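From: Yiran Peng
To: household-textiles list
Date: Dec 7, 2019
Subject: Re: Color bleed from red cottons, and basket storage

Jianhua Du wrote:
> We put reds in with the general load at 40 C and had pink
> pillowcases by the second cycle. Does anyone sort before the
> basket, or only at the machine? Also, does a solid-sided basket
> matter if the items are dry when they go in?

Sorting at the basket is the step I would keep. In November I logged 12 loads in the Tandinley flat. Reds that had their own basket never reached the machine with whites. Reds from the shared basket did so twice, both times as one small item folded inside a larger one.

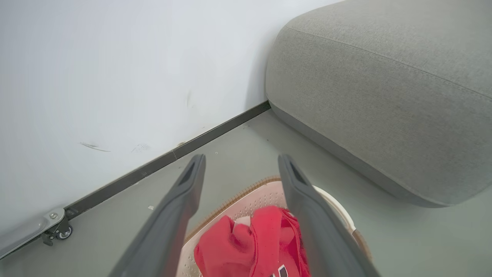
On the second point, solid sides matter little for dry items. They matter for anything damp, such as gym wear or face cloths. Perforated sides let some air through, but a tightly bundled garment stays damp in the middle regardless. Shake it out before it goes in. Dye can transfer between damp layers at room temperature, so a pale item under a damp red one is at risk before any washing.

For printed garments I turn the print inward and wash at 30 C. Spin speed made no difference that I could measure.

Basket position: on the floor, clear of the wall by a hand's width. Ours had been pushed into the corner and the lower rows of holes were blocked on one side.
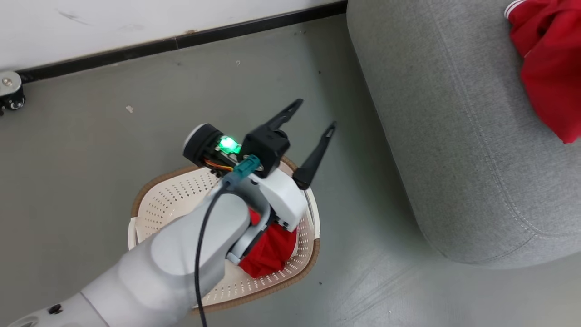

How many washes does a new red item need on its own?
Two at 30 C, then wipe an inside seam with a wet white cloth. If the cloth picks up color, wash it alone once more and repeat the wipe.

Yaqin Jiang has the load log if anyone wants the figures. The dye-catcher sheets are a separate thread.

Yiran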